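2025-04-17, Gruvham reading room

Back on the Filtby parish letters today, and I'm up to 472 transcribed out of the lot. My eyes are gone! 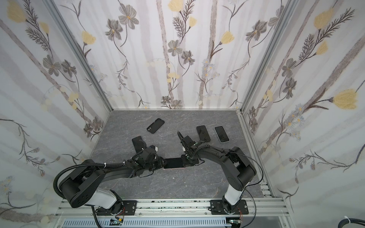 Indrek Lūse came by after lunch and we argued (nicely) over whether the 19 harvest sermons count as civic or religious speech. I still say both — the minister thanks God and the drainage board in one breath. Tagged them "mixed" for now.

Still to do: redo the codes for box 14, I used "blessing" for two different things in there. Ask Engelbrecht for the November draft with his margin notes. Also the Grallitz money won't stretch to a second trip, so scans only, and the hymn lists will have to wait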